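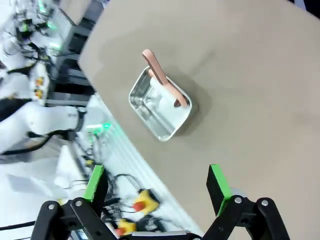 Pladus Fingertip Set, two-finger, with the Swati grasp method
Made by Ellolura, Herkivstead shop

Page updated February 13, 2026. Old page had the wrong screw length on it, sorry.

What you get

One pair of fingertips, left and right. Screws. A short wrench. The Swati software license for one arm. Printed card with the finger zero procedure, keep it near the cell.

What you don't get: gripper, arm, wrist camera. You need all of those already. If you are not sure your gripper fits, send the model number before ordering. We answer that kind of mail same day, mostly.

What it's for

Thin handled stuff lying in or on something hard. Spatulas, spoons, tongs, brushes. The flat handle is the annoying part. Regular pads come down, hit the table or the tray wall, and the arm faults out or shoves the whole tray sideways. Swati goes for the piece of handle that hangs past the rim, closes partway, lets the tool settle, then closes the rest. That's the method in one line. Long version below.

How Swati works

Wrist camera only. No overhead camera, no depth sensor. The first version used depth and polished steel killed it, big holes in the data wherever the tray floor threw light back. So Tetsuya Tanabe dropped depth and trained on plain color views from the wrist, with glare left in on purpose. No polarizer, no tent over the table.

Three steps per pick:

Look. Arm stops above the tray and takes 6 views while the wrist turns a little between each. A bright patch on metal moves when the wrist moves. The tool mostly doesn't. The model keeps what stays put.

Choose. Every view votes on a grasp line across the handle. Lines that cross the tray rim get thrown out. If nothing is left it picks a push instead, nudges the handle end outward, looks again. Max 2 pushes then it gives up and reports it.

Close. Two stage close as above. Stage one stops on light contact. Stage two goes to the force you set.

Results

Test set was 310 picks, steel trays, one tool per tray, tray angle set at random by whoever was running the shift. Same arm, same tips, same lights. We ran the first 141 in December and the rest after the holidays with a new set of tips, to see if wear mattered. Didn't see a difference big enough to argue over. Rin Okabe is writing it up properly, with the failure table, and the link goes on this page when it's posted. Please don't ask for the draft.

Where it fails, so you know going in:

Handle fully inside the tray and lying along the wall. Push step can't get behind it. Worst case by a lot.
Clear plastic tools. Not trained, don't try.
Two tools crossed. Sometimes lifts both, and reports success, wich is worse.
Tray not held down and very light. Push moves the tray.

Tool color mattered less than we thought. Tray finish mattered more. Brushed steel is easier than mirror.

Setup notes

Mount tips with power off and e-stop pressed. Run the finger zero from the card before first use and any time you swap a tip. Skip it and stage one reads contact early.

Teach the table height at the corners, not just the middle. Tables sag.

Keep room lights the way they'll be in production when you record your own trays. Twenty or thirty looks per tray is plenty, more didn't help us.

Cable slack at the wrist: leave enough for the turn in the look step. Check it by hand at slow speed, with somebody on the stop button.

Care

Wipe pads with a damp cloth. No solvent, it makes them slick. Replace when the pad face goes shiny. Tips are sold in pairs only, don't mix an old one with a new one.

Food contact: no. Not rated. Lab and test kitchen work with tools that get washed after.

Ordering

Pladus set, with Swati license. In stock.
Pladus tips only, replacement pair. In stock.
Swati license, extra arm. By email, key comes back same week.

University labs get the license free for teaching, tips at regular price. Put the lab name on the order form or it goes through as a normal sale and we have to undo it by hand.

Returns okay if the tips have not been monted. Questions about the method go to Tetsuya, shipping questions to the front desk at Herkivstead.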